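Forkach 1.4 Update Adds Cross-Save, Reworks Crafting Queue
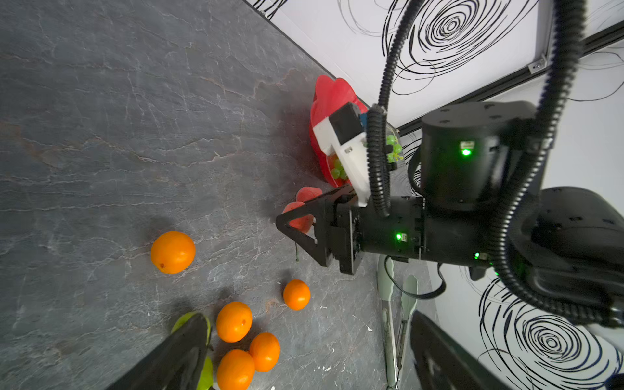

Natden has released version 1.4 of its settlement-building RPG Forkach on PC, with the console version to follow in November. The update is free to all owners of the base game and takes up 3 GB on top of the existing install.

The main addition is cross-save. Players can link up to four devices to one account and move a campaign between them from the title screen. Saves are uploaded when the player exits to the menu, and a manual upload option is in the settings. Local saves made before 1.4 must be opened and saved once in the new version before they can be transferred. Modded saves are not supported for now.

The crafting queue has also been rebuilt. Orders can now be grouped by workshop, paused individually and set to repeat until a stock level is reached. The stock limit for a single resource remains 1000 units, although warehouses in the Borka region can be upgraded past that figure late in the campaign.

Combat changes are smaller. Shield users recover stamina more slowly after a block, and the bleed effect no longer stacks on targets that are already staggered. The boss of the Bălan mine has a new second phase on the two highest difficulty settings – players who have already cleared the mine can return to it through the map table in the main hall.

According to the patch notes, 203 bugs have been fixed. They include a crash when loading an autosave during rain, missing subtitles in the third chapter, and a pathfinding fault that left workers standing at closed gates overnight. Load times on mechanical drives are said to be around a quarter shorter.

One known issue remains. Controller vibration may stop working after the game is resumed from sleep mode, and restarting the game restores it. Natden plans to correct this in a hotfix before the console release.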